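4.2 What exhibitors did with their leads

I'll admit I went into this part of the study expecting the big stands to win. We had 911 exhibitors on the books across the Dellthorpe and Sollville trade fairs, and 559 of them filled in our follow-up survey in April, which cheered me up no end (my last survey sank like a stone!). Between them they'd logged 2,043 leads they were willing to call serious.

Stand size hardly mattered once I controlled for how quickly people got back to visitors. Firms that rang or emailed within the week did well, even from the cheap stands near the loading docks, and I've rerun that model more times than I'd like. Booking a corner spot helped a little at Sollville and made no difference at Dellthorpe, where the aisles are wider (see Table 3 for the full breakdown).

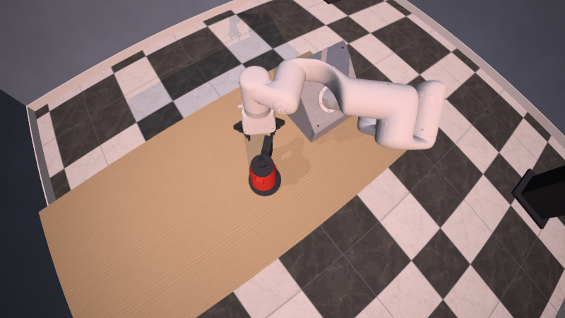
Figure 2. Robot arm on a tabletop, computer rendering.

Moltier wrote back that speed of reply was only half the story, and that its own staff had stopped chasing any visitor who wouldn't name a budget on the day. I haven't got a variable for that, so it goes on the list for the next round of interviews.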